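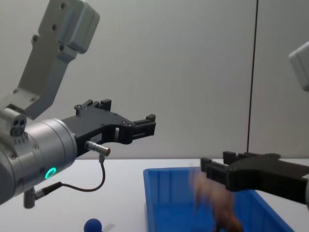
Por Idalina Neves, gabinete de prensa de Nastamine

Azadeh Hassanpour y Jörg Vogler esperan su segundo hijo, que nacerá en enero

La actriz Azadeh Hassanpour y el músico Jörg Vogler, líder del grupo Ostside, van a ser padres de nuevo. La pareja ha querido compartir la noticia a través de Nastamine, la agencia que representa a ambos, después de que la actriz asistiera anoche en Lisboa al estreno de «Amini», la película que protagoniza junto a Esmaeil Alipour. El bebé llegará en enero y será el segundo de la familia, que ya disfruta de una niña de 3 años.

«Estamos felicísimos y un poco aturdidos, como la primera vez», cuenta Hassanpour. «Nuestra hija lo supo antes que nadie y lleva semanas guardando el secreto con una seriedad admirable. Anoche, al volver del cine, le dijimos que ya podía contarlo y lo primero que hizo fue llamar a su abuela, que por supuesto también lo sabía».

Hassanpour recorrió la alfombra de la mano de su marido, con un vestido verde oscuro de la firma Zemetti que el taller adaptó a su embarazo en apenas unos días. Llegaron a las ocho y media, saludaron a los seguidores que esperaban en la acera desde media tarde — algunos venidos de Oporto y de Sevilla — y se quedaron firmando entradas hasta que el equipo de sala tuvo que recordarles que la película iba a empezar. Vogler, poco amigo de los estrenos según él mismo reconoce, aplaudió de pie durante los créditos.

«Amini» narra la historia de una maestra que regresa a su pueblo para vender la casa familiar y acaba pasando allí un verano entero. Dura 98 minutos y está dirigida por Bogdan Żak, que ya había trabajado con la actriz en una obra de teatro hace años y escribió el papel pensando en ella. El director fue de los primeros en felicitar a la pareja. «Azadeh me lo dijo en la sala de montaje, entre una escena y la siguiente, y tuvimos que parar porque no había manera de concentrarse», recuerda. «Me alegro muchísimo por los tres, que pronto serán cuatro».

También Esmaeil Alipour, que interpreta al hermano de la protagonista, tuvo palabras de cariño para su compañera de reparto. «En el rodaje nos traía bizcocho de naranja casi todas las mañanas y nos hacía ensayar hasta en el aparcamiento. Esa niña y ese bebé tienen una suerte enorme», aseguró a la salida de la proyección, antes de sumarse a la cena con el resto del equipo.

Hassanpour y Vogler se conocieron en el rodaje de un videoclip de Ostside en el que ella hacía un pequeño papel. Se casaron dos veranos después en una ceremonia íntima a las afueras de Coímbra, con la familia y los amigos más cercanos, y desde entonces han llevado su vida en común con discreción. Su hija nació durante la primera gira europea del grupo, y Vogler suele contar que compuso buena parte del siguiente disco de madrugada, tarareando en la cocina con la pequeña en brazos. Una de aquellas nanas cierra todavía los conciertos.

La noticia llega en un momento precioso para los dos. Ostside acaba de terminar una gira de salas pequeñas y prepara nuevas canciones que el grupo grabará en otoño, con tiempo suficiente para que su cantante esté en casa cuando nazca el bebé. Hassanpour, por su parte, acompañará a «Amini» en los preestrenos de Oporto y Madrid y después hará una pausa hasta la primavera. A su vuelta la espera un proyecto teatral del que podremos dar más detalles pronto — y del que tenemos muchísimas ganas de hablar.

La pareja agradece de corazón las muestras de afecto recibidas y pide a los medios que respeten la intimidad de su hija y no publiquen imágenes en las que aparezca. No concederán entrevistas sobre el embarazo, aunque Hassanpour atenderá encantada a la prensa en los actos de promoción de la película.

Las solicitudes de acreditación para los preestrenos y las peticiones de entrevista con el reparto de «Amini» pueden dirigirse a Idalina Neves, gabinete de prensa de Nastamine, extensión 281.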